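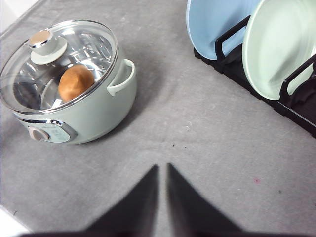
Starting a thread on the finger comparison, as I said I would. Two sets of gripper fingers, one arm, one wrist camera, one tabletop. I'll add to this as I go. 2 May 2023.

Quick background for anyone who missed the January posts. The arm is the small Prordale. The gripper is a Tolik parallel jaw with the stock mounting plate. I'm only changing what's bolted to the jaws.

Set A is the long tapered fingers that ship with the Tolik. Set B is the Shiferaw pads, which are shorter and wider, with a soft face. Both sets fit the same screw pattern, so a swap takes me 11 minutes including the calibration check.

The job is a kitchen one. Take the lid off a round pot by its knob, set it down, take the bun out, put it on a plate, put the lid back. The plates start in a rack, on edge, so one has to come out of there first.

I picked this because it asks for three different grips. The knob is hard and smooth. The bun squashes. The plate is thin and stands between two dividers.

40 runs per set. I log a run as good only if every stage finishes without me touching anything. If the lid goes back on crooked, that's a fail. I was softer about this in January and regretted it when I tried to compare numbers.

Camera first, then fingers, because the camera gave me more trouble than the fingers did.

The wrist camera looks down past the jaws. With set A mounted, the fingers come up from the bottom edge of the view and taper toward the middle. They're close to the lens and out of focus. You lose a fair amount of the lower part of the picture to them even with the jaws open.

What you keep is the gap between the tips, and for this job that's the part that matters. I can see the cloth through it when I'm lining up. With set B the gap is wider but the pads are blunt, so I lose sight of the last bit before contact.

Glass lids are annoying. The bun is visible through the glass but the reflections bend it, and the metal rim throws a bright line. My detector put the bun outside the pot on several early runs. I stopped asking for the bun position until the lid is off. Fixed it completely for my purposes.

The cloth on the table is gray and a bit fuzzy. I went with it over the bare white top because the white was pushing the exposure down and the dark fingers turned into one big blob. Gray is much easier on the auto exposure. The downside is it creases, and a crease can read as an edge if the threshold is low.

It also shows every crumb. I brush it down between sets. Between runs I leave it alone.

Someone asked why I don't just use an overhead camera. I have one and I'll do that comparison later. For the knob, the wrist view is better because the arm itself blocks the overhead one at the worst moment.

OK, fingers. Lid knob.

Set A: good. The tips close on the cylinder part of the knob and hold it. There's a slight rotation when the lid leaves the rim, and it's repeatable, so I can correct for it when I put the lid back.

Set B: better grip, worse approach. The soft face doesn't let the knob turn at all. But the pads are wide and they can touch the glass on the way down if I come in low. I had to raise the approach height by 4 mm and slow the last part.

Bun.

Set A needs the force limit turned well down or it leaves two dents. At the lower limit it picks fine if the bun is in the middle of the pot. If it's resting against the inner wall, one finger has to slide down between bun and steel. The taper helps a lot there.

Set B is kind to the bun. No dents that I could find. Against the wall, though, it can't get in. It pushes the bun along the wall and then closes on nothing. I added a nudge move that drags the bun toward the center first. It works, but it adds time and I don't love it.

Plate.

This was the one I expected to go badly for set A, and it was fine. Narrow tips fit between the plate and the divider arm of the rack. Come straight down, close on the rim, lift straight up, then tilt.

Set B hits the divider. Not every time, but enough. The fix would be a rack with more space between the arms. I'm not changing the rack in the middle of a comparison.

Where set B does win on plates is slip. Once it has one, the plate doesn't rotate in the grip during the tilt. With set A it swings a little, and I had to wait for it to settle before moving on.

Controller note, since two people messaged about it. Everything is running through Plota, same version for both sets. I log finger width and motor current at each step. Current is noisy on this gripper, so I average it over 4 samples before I use it for contact. Without that it thinks it has touched something while it's still in the air.

If you copy this setup, recheck the tool offset after every finger swap. Set A and set B are different lengths and Plota will happily keep using the old number. I drove the pads into the cloth once that way. No damage, one wasted afternoon.

Overall so far: A finishes more runs, B finishes them more gently when it finishes. Most of B's failures are at the rack, then the bun against the wall. Most of A's failures are the lid going back on crooked.

I'm not posting the totals yet. I want to rerun a handful where the log has gaps, and I'd sooner put up one table than correct it twice.

Next thing I'm trying is a thin strip of the soft material glued to the inside of the set A tips. That should keep the narrow shape and stop the plate from swinging. The worry is thickness, because anything I add there comes out of the clearance at the divider.

If anyone has a glue that holds silicone pads to a hard plastic finger for more than a few days, tell me what it is. The one I have on the shelf peels at the tip first, right where the load is.

Will post the table under this one when the reruns are in.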